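Serving Steamed Buns from a Bamboo Basket: Handling, Spacing and Plating
Project report, Food Preparation and Service module
Submitted by Adeel Khokhar and Ermelinda Henriques

3. Background

The Skirkine canteen trial began in September with a menu of four hot snacks, of which the steamed bun proved the most difficult to serve neatly. Buns stuck to the basket floor, tore at the base when lifted, or arrived on the plate pressed against one another. Our tutor group was asked to examine the last stage of service only, from the lifting of the lid to the finished plate. Dough recipes and fillings were outside the scope of the work.

4. Method

Dough was prepared in batches using 800 g of plain flour, with 200 g held back for dusting. Each batch was divided into 16 pieces. Pieces were shaped by hand, rested under a cloth and placed in the basket with a clear gap on every side. Two forms were made: a smooth round bun and a domed bun with the pleats gathered at the top.

All buns were steamed for 9 minutes. The lid was then taken off and laid flat on the table to the side of the basket, and the plate was set in front, as close to the basket as the rim allowed. The order of lifting was left to the person serving — a decision we would now reconsider.

5. Observations

5.1 The basket

The slatted bamboo floor released the buns more readily than the perforated metal tray used by the Clamemow group in the previous year. Small gaps between the strips left faint marks on the underside of the bun, which we did not regard as a fault. Loose flour collected in the weave and had to be brushed out between batches.

5.2 The plate

Square plates were preferred to round ones. A pair of pleated buns could be placed left and right with space between them, and the raised edges kept them from sliding when the plate was carried.
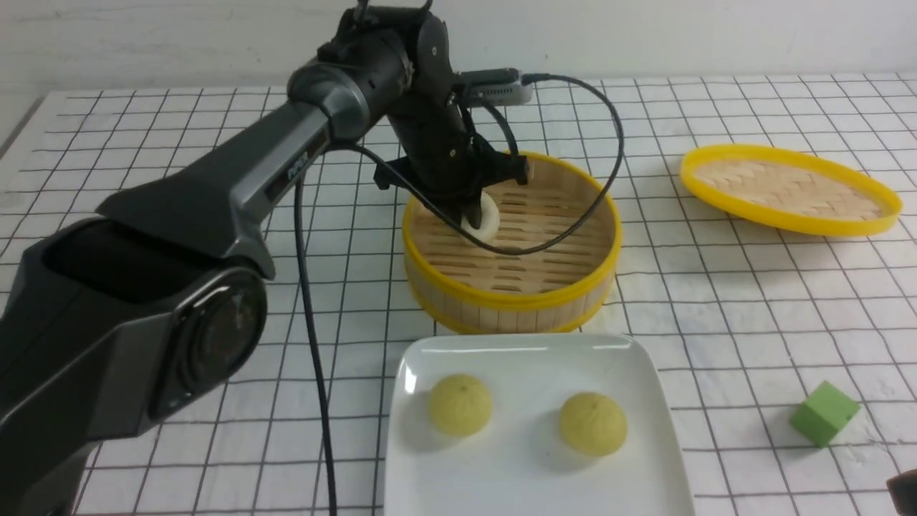
Reading time: 2 minutes

5.3 Lifting

The smooth round bun was the harder of the two to lift cleanly. It has no gathered top to take hold of, and pressure at the sides marks the surface. We recommend that it be held low, raised straight up until clear of the basket floor, and only then moved across the rim.

6. Recommendations

The lid should have a fixed place on the table, marked with tape if necessary. Baskets should be emptied from the centre outwards. Further work might compare paper liners with the bare bamboo — Kakakhel stocks both kinds — and repeat the trial with a filled bun of greater weight.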